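Uvix two-arm cell, simulation package: review after setup

We installed the Uvix package to rehearse a cell before touching the real one. It comes with a model of the table, both arms and their grippers, and a small set of tabletop tasks. Our machine is maintained under a contract with Mahrous, and every hour it spends on trial moves is an hour we pay for, so a decent model was worth testing.

## Setup

Installation took an afternoon. The download is large and the first start is slow while the meshes build. After that the cell loads without trouble. The base positions sit in one plain text file, and you should check them against your own drawings before anything else. Ours were 2 mm out on one side, and the error showed up at the fingertips.

Gripper settings are in a separate file. The default closing force of 1000 is in the package's own units and the manual doesn't say what they are. We left it alone.

## Running a task

We spent most of our time on the cup pouring task. One arm holds a cup and tips it toward a second one standing on the table, and the other arm stays clear. Approach height and tilt are set separately, so you can lower the wrist without changing the angle of the cup. 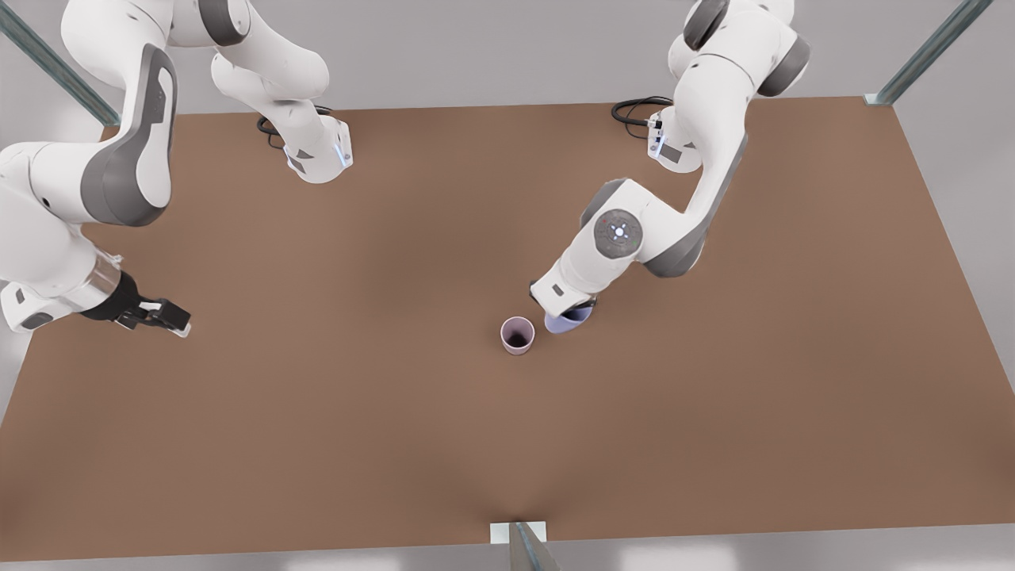 ## Upkeep

Logs fill the disk quickly. We set the limit to 2000 files and clear them in December with the rest of the yearly cleanup. Updates from Romis, who distribute the package, overwrite the base file, so keep a copy.

## Compared with Bretoneo

Bretoneo loads faster and has better menus. Its joint limits were harder to edit, and we went back to Uvix for that.

## Verdict

Good for checking reach and clearance between two arms. The manual needs work, and the update process should ask before replacing files. We renewed the license.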